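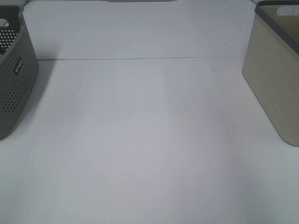 Kunutar Card Show Moves to Bigger Hall in November

The twice-yearly trading card show in Kunutar will move to the Wullodport exhibition hall this November, organizers said. The new space has room for 52 dealer tables. Doors open at 11 a.m. for the general public, and dealers can set up from 7 a.m.

Valdis Rozīte, who has run the show since it started in the back of a bowling alley, said the old venue had run out of space for both tables and parking.

"We had a waiting list for tables last spring and people circling the block," Rozīte said. "I'd been putting it off because the hall costs more, but we got to the point where we were turning away dealers who have been with us for years."

Table fees will go up to cover the rent. Admission stays at $2, and children get in free with an adult. Dealers who held a table at the spring show have first pick of spots until the end of the month. After that, whatever is left goes to the waiting list in the order names came in.

Most of the floor will be set aside for vintage and modern sports cards, with hockey and basketball making up the bulk of it. One row along the back wall is reserved for set builders selling commons and low-priced inserts out of boxes. Rozīte said that row was added after collectors complained that the spring show leaned too heavily on graded cards.

Dreron, the hobby shop on Vasić Street, will sponsor the trade area near the entrance. Collectors can sit down there and swap cards without renting a table. Cash sales are not allowed in the trade area.

Shop owner Aigars Žukauskas said he will also bring the store's supply of sleeves, top loaders and binder pages, along with several cases of last season's hockey that have not been put out on the shelves.

"Set collectors come in with a list and they want to go through every box," Žukauskas said. "At the old place there was nowhere to stand while you did that."

No autograph guest has been booked. Rozīte said he is talking with two retired players but would not name them.

The hall has free parking on the north side. Food will be sold in the lobby, and no drinks will be allowed on the show floor. Table requests can be made at the counter at Dreron during store hours.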